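Drastgate pick-and-pack trial: progress report to the Flelmont Workplace Fund

We're 2 months in and really pleased with how it's going! The arm at the Baluyot site has now done 2,000 practice picks, and the packing crew have started asking for it on the fiddly orders (we didn't expect that until December).

Mixed small goods are the focus this period. A Snickers bar, small jars and a box of chocolate chip shortbread all need a different grip, and the clear tiered stand adds reflections to deal with.

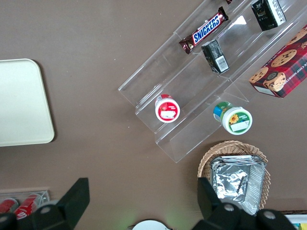 What's changed for staff

Packers used to spend whole shifts reaching and bending. They now rotate through a setup role, choosing the items and labelling the awkward ones, and 50 hours of paid training has gone into that. No one's hours have been cut.

Next steps

Foil trays are still tricky, so Nullico is sending softer finger pads. We'd love you to visit on a Tuesday, when the crew runs its own tests.

Contact the Drastgate project office | © Drastgate | Back to top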